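We use cookies to keep this site working and to see which pages are read. Accept all | Manage choices

Household and Shop-Floor Chores Program: Progress Report to the Pramberg Fund
Reporting date: 30th September
Status: on schedule for collection, behind on unattended trials

1. Where we are

The Pramberg Fund asked us, when the current grant began, to answer a fairly plain question: which everyday chores can a machine do today without a person standing next to it, and which ones can it not do yet. We have worked on that question in two settings. One is the household bench at our own site. The other is the packing floor at Wandov, where the staff let us work beside them on the late shift.

The short answer for this period is that machines can do parts of chores. They can pick up a cup and put it on a shelf. They can move a folded towel from one pile to another. Getting a whole chore done from start to finish, in a room that is laid out a little differently each day, is still beyond what we can show you with any confidence. We expected to be further along on this by now.

We have recorded 1144 demonstrations since the last report. The target in the grant agreement is 2000, so we are a little past the halfway mark, and the pace in September was better than in the summer. The later recordings are also more useful, as the people doing them have learned to slow down at the moment of contact.

2. Table work

Most of the household recordings so far are tabletop jobs: clearing things away, sorting, handing an item from one side to the other, putting soft goods and hard goods in separate places. A person does the job holding a gripper tool with a camera on it, and the policy is then trained on what the tool saw and how it moved.

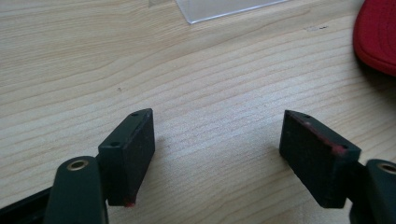

Progress Report, No. 4

Table work sounds like the easy end of the list, and in some respects it is. The surface is flat, the reach is short, and nothing heavy is involved. The trouble comes from the objects. Thin clear plastic remains the worst material we deal with. The cameras pick up its edge when the light is right and lose it when the light moves. A policy that clears a table of blocks and cups will often leave a plastic sleeve behind, or close the fingers a little above it and carry on as if it had the thing in hand.

Soft cloth items are the second problem. A cap or a glove does not have one shape. The machine learns to grip a brim and then meets the same item lying upside down. We have had better results by recording each soft item in many positions before moving on to the next one, and we plan to keep doing that even though it makes the count go up more slowly.

Jobs on the table list, with our current view of each:

Putting cups and small boxes on a shelf: works in most attempts, with a person nearby.
Sorting hard items from soft items: works if the items are spread out. Poor if they overlap.
Clearing clear plastic packaging: not reliable.
Wiping a table: the motion is fine, the judgment of when to stop is not.
Folding a small towel: works from a flat start, not from a heap.
Picking up a single sheet of paper: not reliable.

By "works" we mean the job is finished without a person touching the item. We do not count speed. Every job on the list takes the machine longer than it takes a person, in some cases much longer, and a household would notice that.

3. Shop-floor work at Wandov

The Wandov work has gone more smoothly than the household work. A packing floor repeats itself. The bins are in the same place, the cartons come in known sizes, and the lights stay on. The jobs we chose were moving filled pouches from a tray into a carton and turning labels to face outward.

The pouch job is close to something the floor could use. The arm ran for a full late shift twice in September, with one of our people at the next station. It stopped when a carton arrived with a flap folded in, and it stopped again when two pouches were stuck together. In both cases it waited for help, as it should. It did not drop or crush anything during those shifts.

The label job has not gone as well. Turning an object inside the grip takes a kind of finger movement that a two-finger gripper is not made for. Our workaround is to set the item down, let go, and pick it up again from another side. This is slow, and the floor lead has told us plainly that it is too slow to be worth having. We agree. We would like to drop this job at the end of the grant year and put the hours into the pouch job.

Staff at Wandov have been patient with us. Their main complaint has been about floor space -- our cart sits where they used to stage empty pallets. We have moved it once and will move it again when the new racking goes in.

4. Equipment

The hand-held tools have held up well. We have 2 in regular use and a spare on the shelf. The springs were replaced on both during the period, and the work took less than a morning. Finger pads are the part we watch most closely. A pad's surface affects how things slip, and slip is one of the things the policy has to learn. We now write down the pad set used for each session so that a change in results can be traced if it comes up. 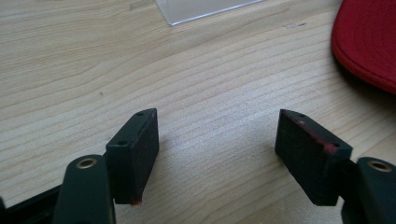
We buy pads from Muriithi, who also cut the adapter plates for the Wandov arm. Delivery was slow in the summer and is now back to normal. We have moved to ordering a season's worth at once, which ties up a little money but avoids the gap we had in July, when recording stopped for most of a week.

Storage is the other equipment cost that has grown. The recordings are large, and we keep the raw versions in case the processing changes. So far it has changed every few months. We have not gone over the storage line in the budget, but we expect to reach it before the end of the grant year and will write separately if we need to move funds into it.

5. What has not gone well

We said in the last report that we would run the table jobs unattended by now, with no person in the room. We have not done this. The success rate on the easy jobs is good enough that we considered it, but the failures we do get are not gentle ones. When the policy loses track of an item it tends to press down and keep pressing. The force limit catches this and stops the arm, so nothing has been damaged, but somebody then has to come and reset it. Running unattended would mostly measure how long the arm sits waiting.

The team at Fladeck, who share their training code with us, have seen the same behavior on a different arm. They are trying a simple retry step: lift, look again, try once more, then give up and go on to the next item. We put an early version on our bench late in September. It is too soon to give figures. Our impression is that it helps with cups and makes no difference with plastic.

We also lost time to lighting. Sessions recorded near the window do not match well with sessions recorded in the evening, and for a while we were treating this as a fault in the policy. We now record some of each job in both conditions on purpose. The older recordings are still used.

6. Can machines do chores yet

The Fund asked us to keep a running answer to this in each report, in terms that can be passed on to people outside the field.

For shop-floor chores, our answer is yes in narrow cases. If the job is the same each time, the items are firm and easy to see, and a person can come over when it stops, a machine can carry a useful share of the work. The pouch job meets that test. Plenty of other packing jobs probably would too.

For household chores, our answer is still no. A machine can do a piece of a chore on a good day. A home asks for the whole of it, with items the machine has not met before, and with somebody's breakfast things still in the way. We think clearing a table of ordinary hard items is the first household job likely to get there. Laundry is well behind that. Anything involving liquids we have not tried and do not plan to try under this grant.

7. Next period

We plan to reach the full 2000 demonstrations by the end of the grant year, with a larger share on soft and see-through items. We will finish testing the retry step and report figures for it job by job. At Wandov we will extend the pouch trial to more shifts, if the floor agrees, and move our person further from the station in stages.

We ask the Fund for one decision: approval to close the label job and reassign its hours as described in section 3. No extra money is requested for this. A reply before the next quarterly call would let us tell Wandov in good time -- they plan their late shift rota well ahead.

The budget table and the session log are being sent as separate files.

Shares: 4 | Comments: 0

Related items
Progress Report, No. 3: First sessions on the packing floor
Choosing chores for the household bench
Notes on finger pads and wear
What we mean by "unattended"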